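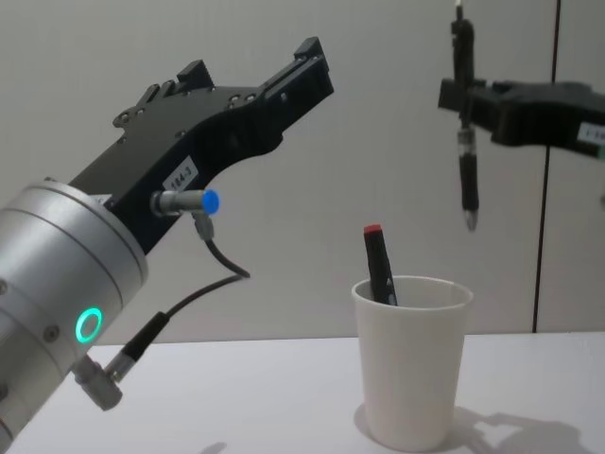 Which pens do we keep for writing on the sample bags? The black ones with the pointed tip, and they live in the white paper cup on the table.

06/04/2022

Pen day, finally! I went through the whole drawer this morning (79 of the things, and 14 went straight in the bin because they'd dried up back in March and somebody had put them back anyway). Mawuli Addo wants us to try the Durneo ones for the Eltlow labels, so I did three lines with each on scrap card, then rubbed them with my thumb after a minute. Durneo smudged a bit on the shiny side. Carnard didn't, but it skips if you write slowly, and I do write slowly.

Bag 911 needs relabelling, I can't read my own sevens on it. Caps on when you've finished, please, and store them tip down!

Still to do: try both on the freezer tape, and ask Mawuli what the refills cost.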